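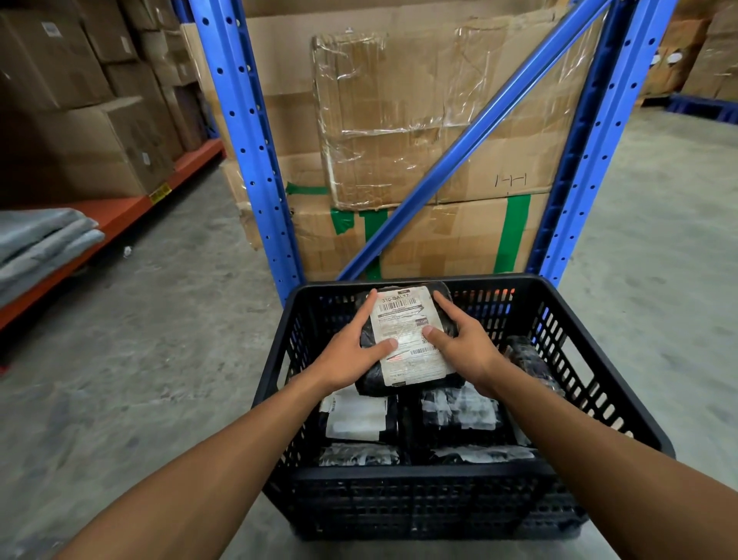
## How to return something you bought online without losing your money

Every store on the internet says returns are easy. I've sent back enough shoes, lamps and wrong-sized bike parts to doubt it. "Easy" tends to mean easy to start. The part where the money comes back to your card gets a lot less space on the page.

What follows is the routine I use now. It's slower than what the store tells you to do. It takes maybe fifteen extra minutes per return, and most of that is saving files.

### 1. Read the policy before you touch the return button

Find the real policy, usually linked in tiny type at the bottom of the site. The cheerful banner at the top is an ad. You want answers to these:

- Does the clock start on the order date, the ship date or the delivery date?
- Does the item have to be mailed by the deadline, or does it have to arrive by then?
- Is the refund cash or store credit?
- Who pays for shipping, and is it taken out of the refund?
- Is there a restocking fee?

The second one has cost me the most. Zolleck, where I bought a desk lamp, gave me what looked like a generous window. The item had to be *checked in* by the last day, though, and their warehouse took nine days to open a box.

Save the page as a PDF. Policies get edited. I don't claim anybody does it to cheat you, but I've gone back to a page and found different wording.

### 2. Take pictures before you pack

Get the item from the front and back, plus any serial number and every accessory laid out together. If it showed up damaged, get the outer packaging too, including the corners.

I used to think this was paranoid. Then Carkia knocked 158 dollars off my refund for a "missing power supply" that I knew I'd packed. I had nothing to show them. They kept the money, and I kept a very long email thread.

### 3. Start the return in writing

Use the web form if there is one, and screenshot every page, including the boring confirmation at the end. If you have to call, send an email afterward that repeats what you were told:

> I spoke with your support line today. I was told the return was approved, shipping is free and the full price will be refunded to my card. Please reply if any of this is wrong.

They probably won't reply. Send it anyway.

Be careful with the "reason for return" menu. Some stores charge shipping for "changed my mind" and nothing for "not as described." Pick the true one, but read all the choices first. The one that fits best is often the last on the list.

### 4. Pack it like it will be dropped

Use the original box if it's still solid. If it isn't, use one that's a bit bigger and fill the gaps. Soft things like clothes can go in a mailing bag. Anything with a screen, a hinge or a glass part needs a box, whatever the store's cartoon instructions say.

Put a slip inside with your name, the order number and the return number. Labels do come off.

### 5. Deal with the label

- Peel or black out every old label and barcode you can find. Two live barcodes on one package is asking for trouble.
- Put the new label on the biggest flat side, away from seams and edges.
- Don't put shiny tape over the barcode. Some carriers say it's fine. I still don't do it.
- Write down the tracking number before the package leaves the house.

Check the address as well. Geum-ok Ok, who shares a mailroom with me, was once sent a label made out to her own apartment. She caught it at the counter. The store's system had already marked her return as "in transit."

### 6. Get a receipt when you drop it off

A drop box gives you nothing. Hand the package to a person, ask for a scan and keep the slip. Photograph it that same day – thermal paper fades, and I've pulled blank receipts out of a drawer when I needed them most.

I've heard the argument that tracking makes this pointless. Tracking starts at the first scan. If the package goes missing before that, all you have is a label you printed yourself.

### 7. Ignore the "instant refund" offer, or at least read it

Plesta pushes this hard. You get the money right away, and in exchange they can charge you again if the return doesn't "pass inspection." I could never find out what the inspection was. My neighbor Wolfram Stöcker took the deal on a 400 dollar chair, got his refund, and was billed for 200 of it in September. He'd thrown out the paperwork by then.

Bonus credit is the same kind of thing. Extra credit at a store you're already annoyed with isn't worth much.

### 8. Watch the money

Once tracking shows delivery, set a reminder for ten business days. When it goes off, look at your card statement and skip the store's "refund issued" email. Those are two separate events.

If nothing is there:

1. Write to the store with the tracking number and your drop-off receipt. Give a date you expect an answer by.
2. If that date passes, call your card company and ask how to dispute the charge. Ask about their deadline too.
3. Send them the PDF, the photos, the screenshots and your emails in one batch.

My one dispute with Were was over an 826 dollar order, and it was settled in my favor. The file I sent had eleven pages in it, and the saved return policy was on page one.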